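How to Look Up Who Paid for a State Campaign

You can check a candidate's donors in an evening. These steps use a state disclosure site, but most counties work much the same way.

1. Find the committee name. It often differs from the candidate's name. The Galler campaign, for one, files as Friends of Sestirach County.

2. Open the latest report and go to the list of itemized gifts. In our state, gifts over $100 must show a name, address and employer.

3. Download the list and sort it by employer. The March report we used had 724 lines, and three firms came up again and again – Raltulent was one.

4. Search those firms in the state contract database. Write down award dates next to gift dates. 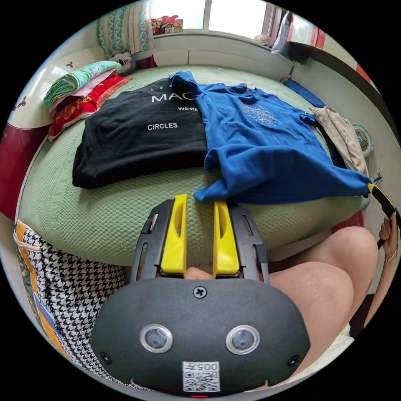
5. Check for amended reports before you quote a total. Amendments get a new filing number, and the old version stays online. A gift close to a contract date is legal in most cases – ask the campaign and the firm for comment before you publish.

Last updated 13 Jun 2021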